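Two-arm build in the garage, simulating first – sanity check please

Home Builds > Arms, hands and grippers

benchvice_geetha
Posts: 145

Hello all. Long-time reader, not much of a poster. I've been planning a two-arm bench build in the garage since September and I've finally got far enough in the simulator that I'd like some other eyes on it before I spend proper money.

The plan is two arms facing each other across a white worktop, a five-fingered hand on each, and a little cabinet at the back with a shelf in it. The job is tidying: pick small things up off the bench, put them in the cabinet. My dad has a workshop full of small things and no working knees, so there is a point to all this, eventually.

I've modelled the bench to the same size as the real one. The motor drivers will be Zoreck boards because I already have a drawer of them from the plotter I never finished. The hands are the expensive bit. A pair of Dedel ones would be £899 and I keep opening the page and closing it again.

Where I've got to is the left hand holding two things at once while the right goes in to find the shelf. I'd like to get to the point where it hands them across – I haven't written any of that yet.

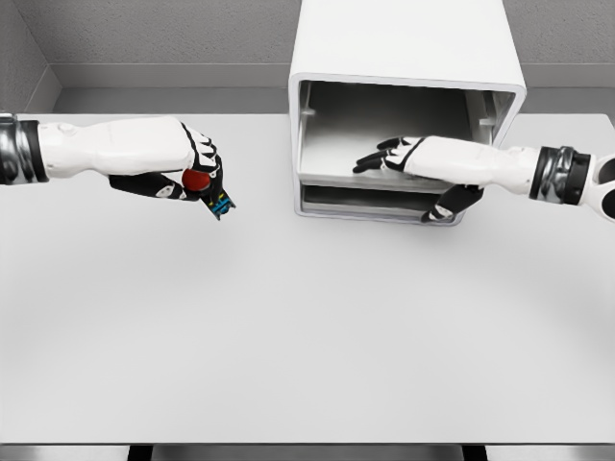 Left hand with the red ball and the blue thing, right hand going into the top half of the cabinet.

Two questions really. Is holding two objects in one hand asking for trouble at this stage? And has anyone got a decent way of stopping the thumb catching on the front rim when the fingers go in flat? I've been keeping it low and outside, which feels like a bodge.

Geetha Panicker

oldsolder
Posts: 2,310

Nice work, and welcome out of the shadows.

I'd drop the second object. Seriously, get one ball in one hand and into one cabinet, over and over until you're sick of it, and then think about two. Grip in simulation is very forgiving if you've got the friction turned up, and you'll build a whole routine on top of something a real hand won't do. I lost most of a winter that way with a pair of MacLeish grippers.

What have you got friction set to?

benchvice_geetha

Er, whatever it came with. I'll look tonight.

aish_makes
Posts: 612

Going to disagree with oldsolder here (sorry!). If the whole point is tidying a bench then picking up two bits at a time is exactly the thing worth trying while it's free. It costs nothing to drop a simulated ball. I'd keep going with it and just make the friction worse and worse until it fails, then you know where you stand.

On the thumb – leaving it outside is fine for reaching in, but you'll have to deal with it as soon as that hand is carrying something, because the thumb's half of your grip. Could you make the cabinet opening taller? Or take the shelf down a notch? You've got all that space on top and only a shallow slot underneath, so mind you don't make the bottom bit useless.

oldsolder

It costs nothing to drop it but it costs evenings, Aish. Everyone's got a different number of those.

aish_makes

Fair, but it's her evenings :)

pk_31
Posts: 88

Why have hands at all? Two fingers and a bit of rubber will pick up a ball. I've got a Bradix gripper on mine and it's been going for three years with one new belt. You could do the pair and still have change for a decent power supply.

benchvice_geetha

I did think about that. Dad's bits are all shapes though, flat packets of screws and drill bits and so on, which is what the blue thing is standing in for. And I'll admit I just like hands.

Friction was at the default, and dropping it by half means the ball goes straight out between the fingers. So oldsolder wins that round. The flat one stays put for longer, I think because it's the fingertips and thumb doing the work there.

oldsolder

Not a matter of winning, but thank you, I'll have it framed.

Check the weight of the ball as well. Mine was set to something like a cannonball for weeks.

benchvice_geetha

Ball was 12 grams, which is right for the one on my desk.

aish_makes

Then try closing the ring and little fingers first, so the ball is sat in them before the others pinch anything. I did that on my single arm and it was miles better. I can send you my finger timings if you want them, they're in a horrible spreadsheet but they work. Message me, it's Aishwarya Pai on the club list.

pk_31

Still say gripper.

benchvice_geetha

Yes please to the spreadsheet, message sent. I'm going to lower the shelf a bit tonight and try going in at a slight angle with the thumb tucked. Will post when I've broken it again.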